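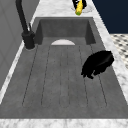
Gray sink basin in a white marble countertop.

Zorkthorpe to switch water disinfectant in district served by Greno plant

22/08/2019

The Zorkthorpe Water District will change the disinfectant used in its distribution system from free chlorine to chloramine, the district said in a notice to customers. The change applies to all addresses supplied by the Greno treatment plant. Addresses supplied by the Lomska wellfield will stay on free chlorine until a connecting main is finished.

Chloramine is formed by adding a small amount of ammonia to water that already contains chlorine. It is a weaker disinfectant than free chlorine but breaks down more slowly in the pipes, so a measurable residual reaches the far end of the system. The district has had difficulty holding a residual in the Adugna pressure zone in summer, when water in the storage tank is warm and demand on the upper streets is low.

Fasil Gashaw, operations manager for the district, said the existing practice has been to raise the chlorine dose at the plant and flush hydrants in the Adugna zone. The higher dose increases the formation of disinfection byproducts, which are produced when chlorine reacts with natural organic matter in the source water. Samples collected in June were within the regulatory limits, Gashaw said, but the margin at the Adugna sampling station was smaller than the district wants to carry into another summer.

"We can keep the residual up or we can keep the byproducts down, and with free chlorine we have been trading one against the other," he said. "Flushing helps for a day or two. After that the water is old again."

The conversion will take 17 days from the first ammonia feed at the plant. During that period the two types of water will meet at different points in the system, depending on demand and on which pumps are running. Customers may notice a change in taste or a stronger chlorine odor while the boundary moves past their street. The water will remain suitable for drinking, cooking, bathing and washing dishes throughout, according to the notice.

Crews will flush dead-end mains at night in the order shown on the district's map, starting at the plant and working outward. Flushing can disturb sediment and cause temporary discoloration. Customers who see discolored water should run the cold tap at the lowest fixture in the house until it clears and should avoid using hot water or doing laundry in the meantime. The faucet aerator on the kitchen sink should be unscrewed and rinsed once flushing on the street is finished, as particles tend to collect in the screen and reduce the flow.

Two groups of customers need to take action before the conversion. Dialysis providers and patients who use home dialysis equipment must confirm that their treatment system removes chloramine, which passes through some units set up for chlorine alone. The district has written to clinics in the service area and is asking home patients to call their equipment supplier. Owners of fish, turtles kept in water, and other aquatic animals must use a conditioner labeled for chloramine. Letting water stand overnight in an open bucket removes much of the free chlorine but has little effect on chloramine.

Branwen Foulkes, the district's water quality supervisor, said most questions so far have concerned household filters. Pitcher filters and under-sink cartridges vary widely in how much chloramine they take out, and many were certified only for chlorine taste and odor. Foulkes recommended checking the performance data sheet supplied with the cartridge. Standard activated carbon does reduce chloramine, she said, but it needs a longer contact time, so a cartridge may have to be replaced sooner or run at a lower flow.

Chloramine can also degrade certain rubber parts in plumbing fixtures over a period of years. Older toilet flappers and some faucet washers are the parts most often affected. Black specks in a sink or tub are a common sign that a washer or a flexible connector is breaking down. Replacement parts made of chloramine-resistant rubber are sold at most hardware stores and are usually marked on the package.

The district has reviewed its corrosion control program ahead of the change. A shift in disinfectant can alter the scale on the inside of lead and copper pipe, and the plant will hold pH and orthophosphate at fixed set points during the conversion. Tap samples will be collected at over 200 homes, using first-draw bottles filled by the residents. Participants are being asked to take the sample from the cold side of the kitchen faucet after the water has stood unused for the required period. Results will be mailed to each participating household.

Monitoring for nitrification will begin at the same time. Excess ammonia can feed bacteria that live in storage tanks and large mains, which in turn consume the residual the conversion is meant to protect. The district will test for free ammonia, nitrite and total chlorine at 15 stations, including the inlet and outlet of the Adugna tank. A mixer was installed in that tank in June to keep the upper layer of water from becoming stagnant.

If nitrite rises above the action level at any station, operators will first shorten the fill cycle of the nearest tank and then flush the affected mains. A temporary return to free chlorine is the last step in the plan. Many systems that use chloramine schedule such a return each year as maintenance. Gashaw said the district has not decided whether to do so and will look at the first year of data.

Ammonia will be stored as a liquid ammonium sulfate solution in a new containment area on the north side of the Greno plant. Feed pumps are interlocked with the chlorine feed and with plant flow, so that ammonia dosing stops if either signal is lost. The target ratio of chlorine to ammonia will be checked by grab sample on every shift.

Water rates are not affected. Construction of the feed system was paid for from the district's capital reserve. The Lomska connection is a separate contract and includes 3 miles of new main, with a completion date to be set after easements are recorded.

Customers can look up their supply source on their water bill under "service zone."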